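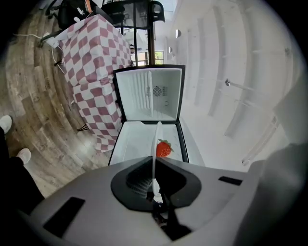

Open day walk-through checklist, Tudby building, ground floor demo room
Date: August 6, 2019
Checked by: Ghassan Saliba
Covers: hand-held gripper station with mini fridge and cloth-covered table, plus visitor access
Marks: OK / FIX / N/A

1. Floor and walkways

1.1 Walkway from door to demo table clear — OK
1.2 Cables out of the walking line — FIX
Thin white cable runs across the floor from the table. Tape it down flat or move the table closer to the outlet. Same remark was made in February.
1.3 Floor dry and swept — OK
1.4 Chairs pushed back behind the table — OK
Leave them there. Visitors will want to sit and there is not enough room.

2. Table and cloth

2.1 Table stable when leaned on — OK
2.2 Cloth does not reach where people step — FIX
The red-and-white checkered cloth hangs low on the fridge side. Pin it up one fold.

3. Mini fridge

3.1 Lid stays up by itself — OK
Opened and closed 19 times.
3.2 Fan grille not blocked — OK
3.3 Compartment clean, no sharp edges — OK
3.4 Food used in the demo marked as not for eating — FIX
A strawberry in an open fridge will get eaten by a child. Put a card on the table. Serwood has the card holders.

4. Hand-held gripper

4.1 Finger tight in its mount — OK
4.2 No cracks in the gray body — OK
4.3 Pinch points explained to visitors before they hold it — FIX
The Urkico handout covers this on page 6, which is too late. Say it out loud at the start.
4.4 Operator wears closed shoes — OK
4.5 Spare finger on hand — N/A
Egilsson is bringing two on the morning of the visit.

5. Visitors

5.1 Room limit posted at door — OK
5.2 Expected number agreed with front desk — OK
220 for the whole day, in groups. Last year's groups ran long and backed up into the hall — keep to the schedule.
5.3 Waiting line marked — FIX
Tape line to be set one step back from the fridge.

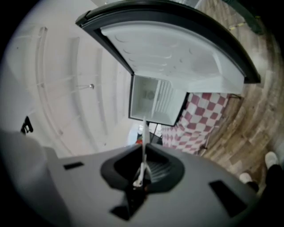
Can visitors try the gripper themselves?
One at a time, with the operator standing next to them, and only after they have been shown the pinch points. Children need an adult with them.

6. Closing out

6.1 Fire exit unlocked — OK
6.2 First aid box stocked — OK
Bandages low but enough for the day.
6.3 All FIX items rechecked before doors open — open
Items 1.2, 2.2, 3.4, 4.3 and 5.3. Leave this sheet at the front desk when signed.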